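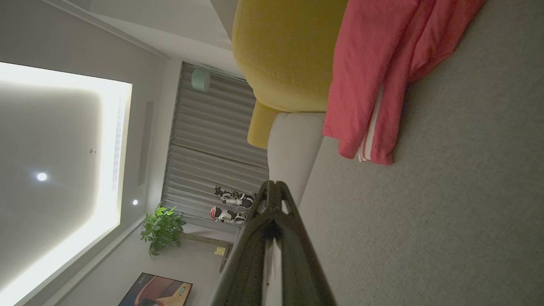 Ticket: replacement fingers and cable spares for the two-arm cell, Sernley
Status: open, waiting on supplier
Raised by: Golshifteh Zarei
Assigned to: Farhad Ansari

Summary

The garment-handling cell at Sernley needs a spares allocation before the February order closes. The current budget line covers one full gripper and nothing else. We need to know whether to hold a complete gripper on the shelf or split the money between fingers, cables and wrist cameras. Parts are sourced from Udelent, with Kourkoulas as the second quote.

Log

1. GZ. Original request was for 2 complete grippers. Rejected at review, as it uses the whole line and leaves no cover for cabling. Please cost the individual parts.

2. FA. Udelent will sell fingers in pairs only. Price is 298 per pair including fixings, minimum order 4 pairs. Kourkoulas will sell single fingers but has no stock and will not give a date. Delivery from Udelent is 8 working days from receipt of order.

3. GZ. Do the two suppliers' fingers interchange? If they do, we could take the Udelent minimum now and top up from Kourkoulas later.

4. FA. Mounting face is the same. Tip profile is not stated on the Kourkoulas sheet. I have asked for a drawing. Until it arrives I would treat them as different parts and keep them in separate bins. Mixing two profiles on one gripper would mean recalibrating the close position.

5. PD (Parviz Dehghan, stores). Shelf space is fine either way. I need a part number for each item or it will not be booked in. "Gripper bits" was rejected by the system last time.

6. GZ. Wrist camera cables to be added to the request. Fault history for the cell lists intermittent image loss on the left arm, cleared by reseating the connector. Cause not confirmed.

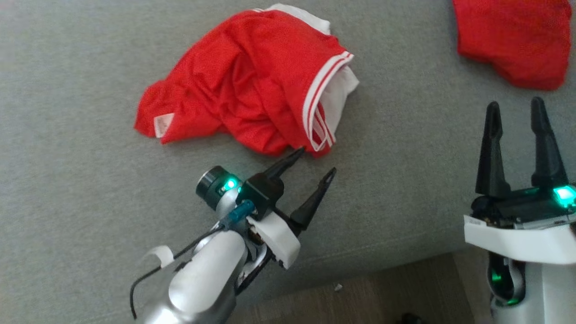
7. FA. Cable cost is small next to the fingers, so I would order one spare per arm and one for the bench. Length matters more than price. The supplier's standard lead is sized for a straight run, and on the left arm the thin black cable leaves the teal-blue plug and loops out beyond the silver link on its way down. A lead cut to the straight-line distance would be under tension once the wrist turns. I have asked for the longer version with the same plug, and for extra cable guides to be quoted as a separate line.

8. GZ. Agreed. Leave the guides as a separate line so they can be dropped if the total goes over. Do we need the camera modules as well?

9. FA. Not in this order. A module takes longer to arrive than a cable, but we have no recorded module failure. Suggest moving it to the next budget round and noting the risk: with no spare, one failed module stops that arm until delivery.

10. GZ. Risk accepted. Note added to the plan.

11. FA. Revised request sent to Ebbe Vik for sign-off:
- fingers, 4 pairs, Udelent
- wrist camera cable, long version, one per arm plus one for the bench
- cable guides, separate line
- complete gripper, deferred
- camera module, deferred

12. PD. Part numbers received for the fingers and the cable. Still missing for the guides.

13. FA. Chased. Supplier has promised the guide number by Thursday. Ticket stays open until it is booked.

Filed under: Equipment planning > Spares and consumables > Sernley

Comments

Ghazal Ghasemi
We have the same grippers at Skesness and went for the complete spare. Swapping it was quick, but the money was tied up in one box and we still had to buy fingers afterwards.

Ebbe Vik
Approved apart from the guides. Resubmit that line when the number is in.

Ghazal Ghasemi
Can you post the Kourkoulas drawing if they send one? We asked for it as well and had no reply.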